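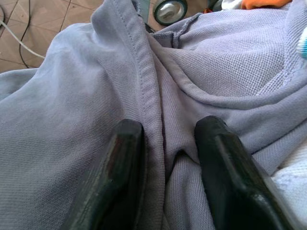 **Ticket:** Garment pickup, wrist view episodes failing the check
**Opened by:** Mabli Rowlands
**Looked after by:** Hefin Griffiths
**Project:** Flesora laundry set
**Status:** Open, waiting on re-recording

### Original report (Mabli)

Hi Hefin, sorry to land this on you when you've only just got back, but I'd sooner write it all down properly than catch you in the hallway and forget half of it.

We've been collecting the "pick up one garment and move it to the pile" task on the floor setup. The target for this batch is 2,000 episodes and we have 1,256 saved. When I ran the checker over them last night it threw out 576, which gave me a bit of a turn, I can tell you. The message is the same every time:

 episode rejected: grasp label without closure event

I opened a handful at random and they look fine to me. The arm goes down, the fingers get hold of the cloth, up it comes, over it goes, down on the pile. Efa watched a few as well and agreed she would have passed every one of them. So either we've both lost our marbles or the checker is looking for something that isn't there.

What I've tried so far:

- Ran the checker a second time on the same folder. Same episodes rejected, same order.
- Copied the folder to the other computer, in case the disk was misbehaving. No change.
- Restarted the Kisis recorder and did a few fresh episodes. Some passed, some didn't, and I couldn't see a pattern.
- Looked for a link with who was driving. Efa, Angharad and I all have rejects.

I haven't deleted anything and I've asked the others not to either.

Mabli

### Reply (Hefin)

Thanks Mabli, this is a lovely clear report and it saved me a good hour of asking questions. Good call on not deleting anything, too.

I don't think anyone has lost their marbles. The label "grasp" gets added when the driver taps the pedal. The "closure event" comes from the gripper itself, and the checker only counts one when the finger gap drops below a set value and stays there. If you tap the pedal and the gap never gets that small, you see exactly this message.

Could you do two things for me when you have a moment?

1. Sort the rejects by garment, using the notes column. I know it's a nuisance because we all fill it in differently.
2. Pull up the finger gap plot for three or four rejects and tell me the lowest value you see while the garment is in the air.

Please leave the threshold in the config alone for now. It's tempting, I know, but the older towel episodes were checked against the same number and I'd like to understand what we're changing before we change it.

### Reply (Mabli)

Done, and you were right to ask about garments. The towels and tea towels almost all pass. The rejects are nearly all shirts and polos, the knitted things with collars and thick hems. I feel a little silly for not spotting it, but in the notes column we had "polo", "shirt", "top", "purple one" and, in one case, "the soft one", so it wasn't jumping off the page.

The gap plots are interesting. On the towels the line drops right down and sits flat. On the polos it drops, stops early, and then wobbles. In two of the ones I looked at, it stopped where you'd expect if the fingers had come down on both sides of a hem and pushed in, and there was a whole folded ridge of fabric between them. You'd call that a grasp if you were watching. The lift was solid in both.

Angharad also mentioned that she tends to tap the pedal as soon as the fingertips are pressed into the cloth, before she squeezes. She says that's how she was shown. I do it a touch later, once I've squeezed. So we may have two problems in one bag!

### Reply (Hefin)

Two problems in one bag, I think so. Let me set them out separately, otherwise we'll fix one and wonder why the other is still there.

**Thick folds.** The closure value was picked when we only had towels. A folded hem or a collar seam keeps the fingers apart, so a good grasp never counts. Mererid wrote the original check and I had a chat with her this morning. She'd be happy to swap the fixed number for a test on motor current together with the gap no longer moving. She has a version of this from the Stundden job, and she thinks it will drop in without much fuss.

**Early pedal.** If the tap comes before the squeeze, the label is sitting on the wrong part of the episode. The new check might let those through, and I'd rather it didn't. The model would be learning that resting two fingers either side of a fold is already a grasp, and we'd end up with an arm that presses into a shirt, feels very pleased with itself and lifts nothing.

So the new check will also want the closure to start before the pedal tap. Angharad, please don't worry about this one. The old guide says "tap on contact", in my own handwriting, and I've now crossed it out on the sheet by the bench.

### Driving notes until the fix is in

- Squeeze first, then tap the pedal, then lift.
- Hems and seams are fine to grab, so please don't start avoiding them. We want them in the set.
- If you slide off and go in again, keep recording and tap only on the grip that you lift with.
- Leave the floor as it is between episodes. The mixed colours and the clutter behind the garment are useful to us.
- In the notes column, use one of: towel, tea towel, polo, T-shirt, other. Colour can go after a comma if you like.

### Update, April 27, 2018 (Mererid)

New check is on the shared drive, next to the old one, which I've kept under its old name in case anyone at Foulkes still relies on it. I ran it over the rejected polos. Most of them come back as good. The ones that still fail are early taps, as far as I can tell from stepping through them, and the message now says so:

 episode rejected: label precedes closure

There was one small snag. On the oldest recordings the motor current column is named differently and the check stopped with an error. It now looks for both names.

### Reply (Mabli)

That's marvellous, thank you both. Efa and I will go through the early taps and move the labels by hand where the squeeze is easy to see. Anything we can't agree on gets recorded again. Angharad has kindly offered to do the polos – she says she has a point to prove.

Still to do before we close this:

- [x] New check in place
- [x] Old "tap on contact" instruction crossed out
- [ ] Labels moved on early taps (Mabli, Efa)
- [ ] Polo episodes re-recorded where needed (Angharad)
- [ ] Towel episodes run through the new check as well (Hefin)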